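Evening Repair and Sewing Classes: Progress Report to the Vumden Community Fund
Prepared by Živko Kolev, program coordinator. Covers the period to the end of November.
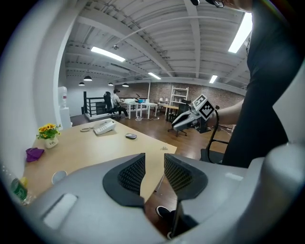
The grant was approved to run evening classes in basic clothing repair and home sewing for adults in the eastern suburbs. We are now past the halfway point of the funding. Enrolments are ahead of the plan, spending is slightly under, and one part of the program (the take-home kits) is behind. Details follow under the headings in your reporting form.

Enrolments and attendance

We had 171 people enrol across the two terms. The target in the application was lower, and we filled the extra places by adding a second beginners class at 7.30 pm. Attendance in first term averaged 72 per cent. It dropped to 63 per cent in second term. Most of the drop was in the early class, which starts at 5.30 pm, and several people told us they could not get there from work in time. We will move that class to 6 pm next term and see if it helps.

The waiting list for beginners is still open. The intermediate class has places left and we have stopped advertising it separately.

Classes delivered

Jahangir Marikar taught both beginners classes. They cover hand stitching, buttons, hems, patching and replacing a zip. The zip session took longer than planned and now runs over two evenings. Berkay Değirmenci took the intermediate class, which works from simple patterns: an apron, a cushion cover and a pair of drawstring pants. He has rewritten the handouts in larger type with fewer words, and the beginners class has started using the same layout.

We had planned a short course on altering school uniforms. It did not run in second term as we could not find a teacher for the dates. Cengiz Gökçe has agreed to take it in the first half of next year, before the winter uniforms are needed.

Equipment

The machines bought with the grant are all in service. Two needed their timing adjusted after heavy denim work, and the cost came out of the maintenance line. We have asked people to bring denim only to the sessions set aside for it. Two overlockers were in the original budget. We bought one and have held the money for the other until we know how much the intermediate class will use it.

Thread and needles are costing more than we allowed for. Interfacing and fabric are costing less, mainly thanks to offcuts from Revon, who let us collect once a month. The two roughly balance.

Take-home kits

This is the part that is behind. The kits were meant to go to every person who finished a beginners course. The first order of tins arrived with lids that did not close properly and went back to the supplier. Replacements were slow, and only first term students have received theirs. Erhan Gökçe is packing the second term kits now and they will be posted to students or left for pick-up.

Feedback

We hand out a one-page form on the last night of each course. The most common request was for more machine time and less demonstration. The second was for somewhere to get help with a half-finished project once the course ends. We are looking at a monthly drop-in night and would like to use part of the unspent teaching money from the uniforms course to trial it. Please let us know if this needs a formal variation to the agreement.

Some people also asked for childcare. We can't offer it within the current budget and have said so on the enrolment page.

Budget

Teaching costs are under budget by the amount set aside for the uniforms course. Equipment is under by the price of the second overlocker. Printing is over, as the new handouts use more pages. All other lines are as expected. The full statement is attached as a spreadsheet, with receipts in the same order as the lines.

Next period

Enrolments for first term open in January. Before then we will finish sending out the kits, confirm dates for the uniforms course and have all the machines serviced. The final report will include the results of the follow-up survey, which goes to students three months after they finish.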